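The robotics club at Iltcombe spent most of last term in the simulator, and some parents have asked when the pupils will get to use a proper robot. I think the simulator should stay first.

A pupil who gets the approach wrong can reset and try again. Nuala Ó Néill's group ran 263 attempts before November, and they argued over the bad ones – a habit I would like to keep.
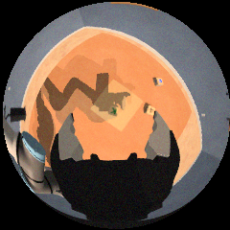 Simulator view from the gripper, with three marked cubes on the table.

A real arm teaches things a screen can't, and we should save for one. But 500 pounds spent now would buy two pupils a turn and leave the others watching.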